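In Defense of the Crowded Table

Every October some magazine tells me to clear my dining table. One vase, they say, and maybe a candle. I have tried it. The longest I ever lasted was 16 days, and by the end I was walking to the kitchen for every toothpick and getting crabbier by the trip.

A table people eat at ought to hold what people reach for. Tissues, a thermos, the mug with the panda on it, a basket of fruit close enough that you take a pear without thinking.

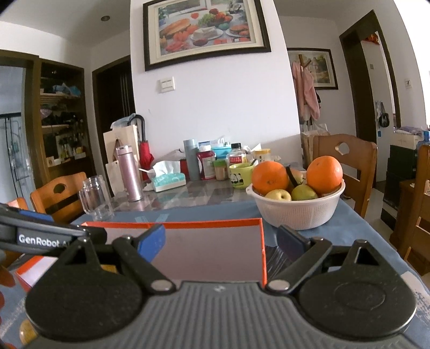 I do believe in limits, mind you. When we lived in Jodlow the pile crept forward until there was room for only 2 plates, and I won't defend that. The far end is for staying put, the near end is for living, and a cloth you can shake out covers the whole business. 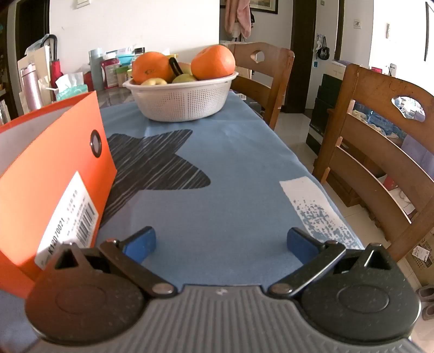 A reader in Nolleo wrote to say that this is just mess with good manners, and that anything left out for up to a week should go in a box and the box in a closet. Fine, but then who eats the apples?

I like a box too - a big open one, set right on the table, where you can see into it. Closets are where things go to be bought a second time. 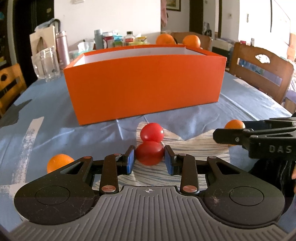 So let the oranges roll a little. Fold a dish towel and leave it there, and put off the clearing until company comes - and if the company is family, put it off until they've gone home again.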